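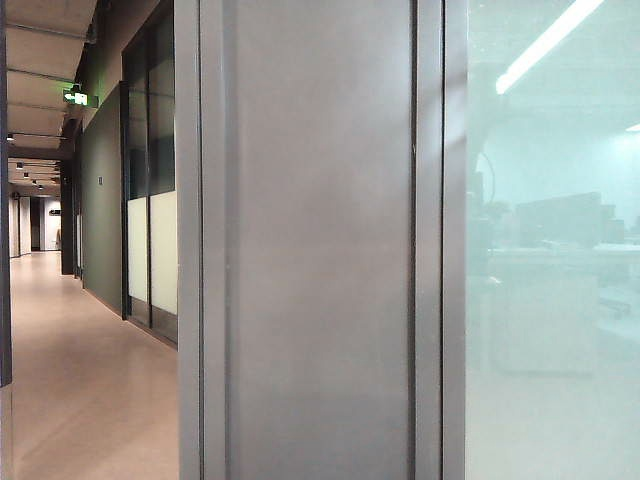
Commercial Interiors > Walls, Floors and Glass

Thread: Glossy corridor floor next to gray metal panels, a few questions
1,747 views

halima_e
We took over the second floor of a 1980s building in November and I have ended up as the person in charge of how it looks. I have two questions about the corridor and the rooms that open onto it.

First, the floor. It's a smooth beige-pink with a lot of shine, and it runs the whole length of the corridor. I don't know if it's polished concrete or resin. The old tenant left a folder with the light fixtures and the door hardware in it but nothing on the floor. I need to know before I let the cleaners put anything on it. Their supervisor wants to use Mistimitz, a spray and buff product, on everything.

Second, the glass. The room fronts are flat gray metal panels with big panes set beside them. The glass has a greenish tint and you get the light tubes showing up in it as bright streaks. People want to see whether a room is in use before they knock, and from some angles you can make out desks and not much else. Is there a fix that doesn't involve new glass?

Thanks,
Halima Etim

Gritusa
I'd say resin. Pink-beige is a common color for a poured floor and the shine looks even. Polished concrete almost always has some cloudiness or aggregate showing once you get close. Do you have a close-up?

terrazzo_ted
I wouldn't call it from one photo. I have worked on concrete that was dyed that kind of color, with a guard coat on top, and it looked the same from ten feet away. Two easy checks. Find a spot where something was bolted down and look at the edge of the hole. If there's a separate layer you can see it. Then tap it with a coin in a few places. Resin sounds duller, and it feels a little warmer under your hand.

Gritusa
The coin test is no good if the resin is thin. A thin coat on a slab sounds like a slab.

terrazzo_ted
That's why I said to look at the hole first.

halima_e
I'll look for a bolt hole. There used to be a coat rack near the elevator, so there should be one there. What about the Mistimitz in the meantime?

Gritusa
Hold off. Plain water with a neutral cleaner, microfiber mop, and that's it until you know. Spray and buff can leave a film on either kind of floor, and under a row of spotlights like yours every swirl will show.

mopandgo
I clean offices for a living and I don't agree that you have to wait. I've used spray and buff on both and never had trouble. The trouble comes from people using too much of it. Try it in a closet and leave it for a week.

Gritusa
A closet gets no foot traffic, so a week in there tells you it didn't change color. It doesn't tell you if people will slip.

mopandgo
Fair. Try it by the entrance then, but put a sign up.

k_lindqvist
On the glass. The reflections come down to which side is brighter. If the corridor is brighter than the room you see the corridor, and if the room is brighter you see the room. Before you spend money, turn the corridor lights down by half one evening and stand where you normally stand. If the spotlights are on a dimmer you can do this in five minutes.

A bright streak is a different problem. It could be a tube inside the room that you are seeing through the pane, or one that is reflecting. Switch off the room lights and see if it goes away. If it does, change the fixture for one with a diffuser or turn it to run the other way.

halima_e
They are on a dimmer. I didn't think of switching the room off, and I'll do that tomorrow after everyone has gone.

Another thing, there's a dark cable that hangs down inside one of the panes close to the edge. I've been meaning to get it clipped back. Is there anything that will hold on a metal mullion without drilling? The lease says no new holes.

k_lindqvist
Stick-on cable clips. Wipe the metal with alcohol first and let it dry. Leave them overnight before you load them.

panelguy50
Don't use the foam-backed ones. They let go in summer. Get the kind with the thin clear tape.

I'd also say something about the panels while you're at it. A matte, slightly brushed finish like that picks up hand marks, and when people scrub at the marks they polish a shiny patch into it. Always wipe along the brush lines. Top to bottom if that's how the lines run. And keep water out of the thin seams on each side - dirt settles in there and streaks. We had Amadi panels in our last place and I had to replace one that somebody had gone at with a kitchen scour pad. The replacement took 47 days to arrive.

mopandgo
Agree on the scour pad.

terrazzo_ted
Is nobody going to mention the ceiling? Exposed beams and ducting over a shiny floor is dusty. Whatever you put down, you'll be mopping up what falls from up there. I'd get the ducts vacuumed once before doing any work on the floor.

k_lindqvist
I like exposed ceilings. Makes a long corridor feel less like a tunnel.

terrazzo_ted
I didn't say I don't like them. I said they're dusty.

halima_e
Update, December 25, 2020. Building is empty so I had time to look around.

Found the coat rack holes. There is a layer. It's around 2 millimeters and the same color all the way through, with gray underneath. So I'm going with resin, and the neutral cleaner stays. Mistimitz is off the list.

The streak in the end room did go away when I turned the room lights off, so that one is the tube itself. I've asked Canda for a price on fixtures with diffusers. Dimming the corridor helped with the other panes but it's gloomy at the far end now, so I've put it back up partway. Cable is still hanging. Clips are ordered, 50 to a bag, thin tape.

Gritusa
Glad you found the hole. Ask the landlord who poured it, they may still have the data sheet.

mopandgo
Still think a light buff would be fine.

halima_e
I've emailed the landlord. Will post the data sheet if I get one.

Share 2 | Comments 20
Contact | Copyright | Back to top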